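### 3.2 The table and the working area

We built the cell in the back half of the Janthorpe shared workshop, on a white table that had already served two earlier projects, and we were glad of its plain matte top. The two arms are fixed beyond the near edge, one to the left and one to the right, and short strips of red and blue tape mark positions on the surface. Laying these out took us most of an evening in August — far longer than bolting down the arms.
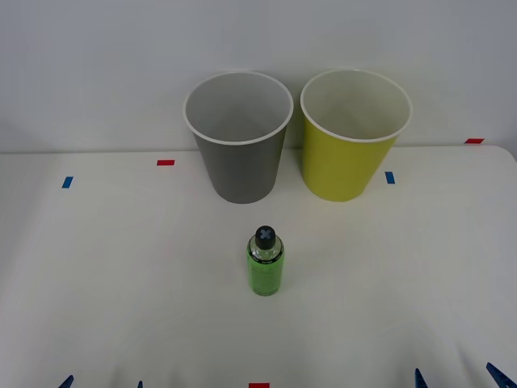

**Figure 7.** Two paper cups, one grey and one yellow-green, with a small green bottle in front of them. The blue fingertips of both arms show at the near edge.

Members share the room, so the table gets nudged, and we check the arms against the tape before every session. Over 400 runs were recorded in this way, using the Moserar controller throughout. We had first hoped to manage with the older Bondby board, and were rather fond of it, but it lost its settings whenever the workshop's supply was switched off.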